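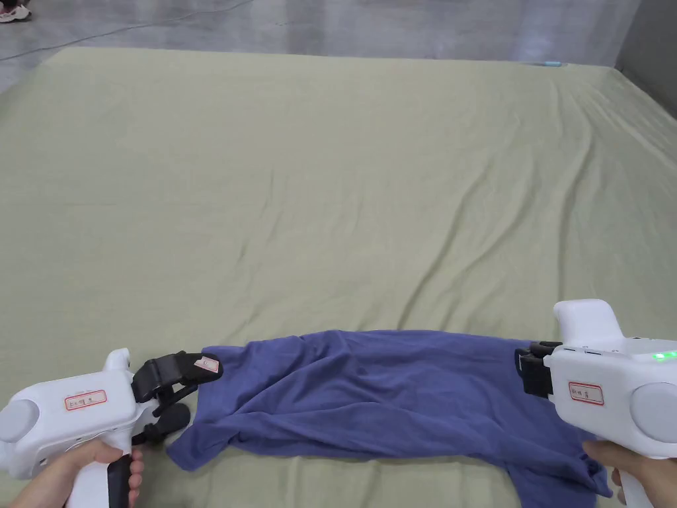
Five hours of funk at the Korneck

30 August 2018

My feet still hurt and I don't care one bit! Went to see Gion Sutter play all night at the Korneck, and I've been humming bass lines at my desk ever since.

If you haven't heard him, he came up through the Nadar parties, spinning old soul and boogie 45s, and he still brings the whole lot in crates. No laptop. He opened really slow (almost too slow, people were still getting drinks and yelling over it) and then around eleven he dropped a long Etano instrumental and the room just went. Strangers were doing handclaps in time. I lost my friend Stalen-side of the bar and didn't find her for 2 hours.

The Korneck redid its sound system in July and wow, you can tell. The low end is warm and round, and you can still talk to the person next to you if you stand by the coat check. Tickets were $35 at the door, $30 if you bought ahead, so buy ahead!

One small gripe: the line for water. One bartender for a crowd dancing that hard is rough.

Best moment for me was the last record, a scratchy gospel disco thing I'd never heard before. I asked him what it was and he held up the sleeve, but the label was all worn off. If you were there and know it, please, please leave a comment.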